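The Coffee Table Years

I've owned my coffee table for longer than I've owned my car, and I've eaten more dinners off it than off the real table in the next room.
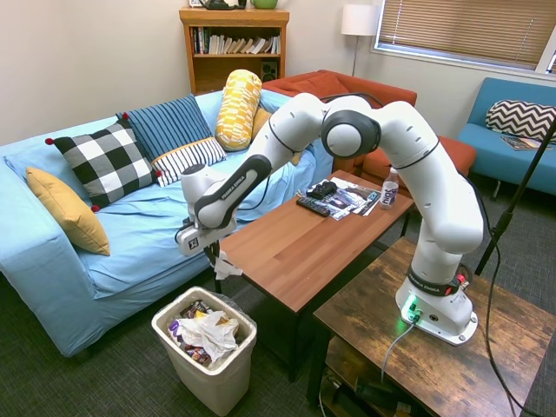

Thắng Bùi told me that a coffee table is just a dining table for people who've given up, and I laughed so hard I had to put my noodles down (on the coffee table, of course).

But I don't think we've given up! I grew up in a house where the living room was for company. You ate in the kitchen, you did homework in the kitchen, and the good couch sat there under a sheet until my aunts came over in July. My first apartment had one room and a table I bought for 44 dollars from a couple moving out of the Poltance building. I carried it up two flights with Chiến Lâm, who complained the whole way and then stayed for pizza. We ate it sitting on the floor with our backs against the wall, and I remember thinking, well, I live here now.

Since then it's held tax forms, birthday cakes, a very long jigsaw of a harbor, and my feet. Mostly my feet. A few years ago I walked into Narkel, the big furniture place out by the highway, and fell for a marble thing that cost 3,000 dollars. It was gorgeous. I sat next to it for a while and tried to picture myself eating soup over it, and I couldn't, I just kept picturing the stain.

So I went home and sanded mine instead. It took a whole weekend and I did it badly, and there's a dip on one side where I got carried away with the coarse paper. Pens roll into it. Chiến says I should fill it and start over, and he's offered to lend me his good sander, the one he won't let anybody touch. I keep telling him maybe in the summer. For now I've got soup on the stove and a show to catch up on.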